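Terkcombe Facilities Forum > Shared Rooms > Care of the large gray table

Posted by: L_Brophy (Room Coordinator)
January 2021

Members are asked to review the current arrangements for the large table. Several groups now book it on the same day, and items are being left out between bookings. The proposal is as follows: each group clears the surface before leaving, and the last 20 minutes of every booking are set aside for this purpose. Controllers and cables are to be included - the white game controller and the black cable across the right side are the sort of thing meant.
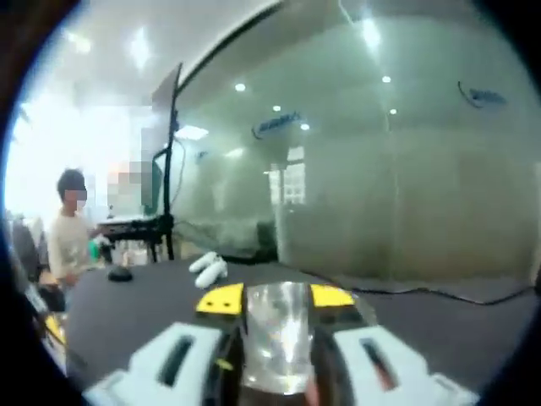

Reply 1: skalogeropoulos

I support the proposal in general. I do not support the 20 minutes. The Dirkomeck group books in short slots and would lose a large part of its time. I would suggest 12.

The tall black stand should also be exempt. Moving it for each booking would cause more wear than leaving it in place.

Regards,
Styliani Kalogeropoulos

Reply 2: haslinger_desk

We agree on the stand. We do not agree on 12 minutes. Our members have twice had to begin late on account of the previous group's materials.

Reply 3: L_Brophy

Thank you both. The stand may remain. The time allowance will be put to the next meeting.

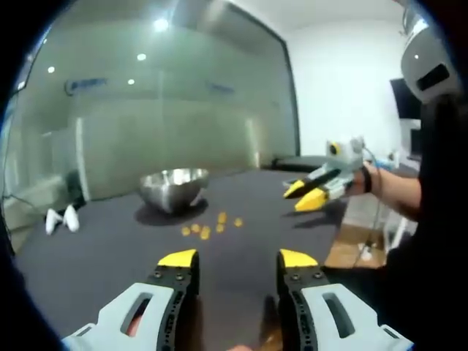 Small loose items are my main concern, and the present rules say nothing on them. A group may return its large equipment promptly and still leave a good deal behind. The yellow pieces spread out in front of the steel mixing bowl would all fit inside it, and I propose that loose items be gathered into a bowl or tray before anything else is moved. The Kuvell trays in the cabinet may be used for this.

Reply 4: skalogeropoulos

The bowl is acceptable to us. Please note that the cabinet is locked after 6 p.m., so the trays are of no use to evening groups.

Reply 5: haslinger_desk

Evening groups may request the key in advance. This was settled last year.

Reply 6: skalogeropoulos

It was discussed last year. I have no record that it was settled. Could the minutes be posted to this thread?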